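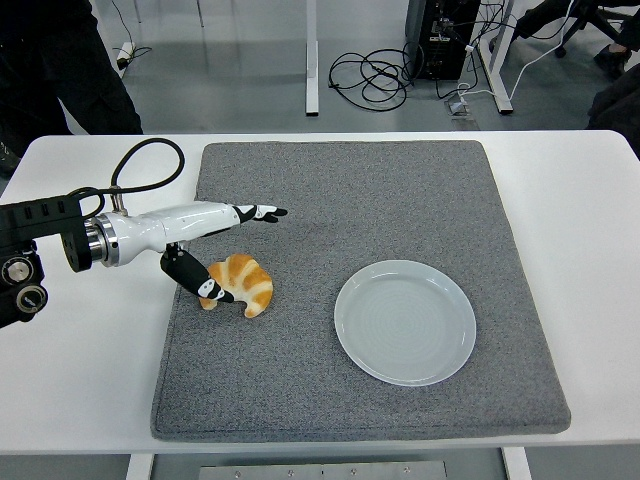
I'd been on the waiting list for the Cullar open day since August, so when a spot came up I grabbed it, even though it meant a 194 mile drive and a very early coffee. There were 37 of us, split into groups, and mine got the software tour (lucky me!).

First stop was the planning corner, where they showed us Flunska, their in-house planner. You give it a task like "put the croissant on the plate" and it breaks that into reach, grasp, lift, move and release, then hunts for an arm path for each piece. I've read about this stuff for years, but seeing the candidate paths drawn on a monitor as skinny colored lines, with the bad ones blinking out, was a real treat. I could have stayed there all day.

What surprised me was how much of the talk was about perception. A croissant is a pain, apparently. It's curved, it's flaky, no two are the same shape, and a grasp that looks great on a solid model might crush a real one. Their perception package, Lozano, fits a rough outline to the pastry and then scores spots along it for grabbing. The plate gets its own treatment – mostly they want the center and the rim height, so the planner knows how low it can go before letting go.
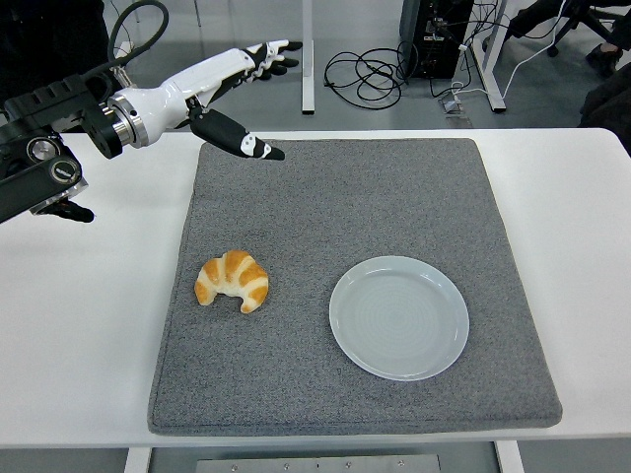
Croissant, plate and the four-fingered hand, with the thumb over the mat.

They have a two-fingered gripper for the same arm job too, and somebody in our group asked if the planner cares which one it's driving. Good question! The arm part mostly carries over, but the grasp part gets swapped out, and the hand has far more joints to decide about. One engineer said the config file for it was 20 pages when printed, and she had printed it, and it was taped to the wall.

Last up was Junness, the logging tool, and I think it was my favorite. It lines up the camera view, the joint positions and the planner's choices on one timeline, so you can scrub back and see what the software believed when it made a move. I got to play with it for 2 minutes and immediately zoomed in so far I lost the timeline.

Parking was free, lunch was sandwiches, and the next open day sign-up sheet is at the front desk. I put my name down again on the way out.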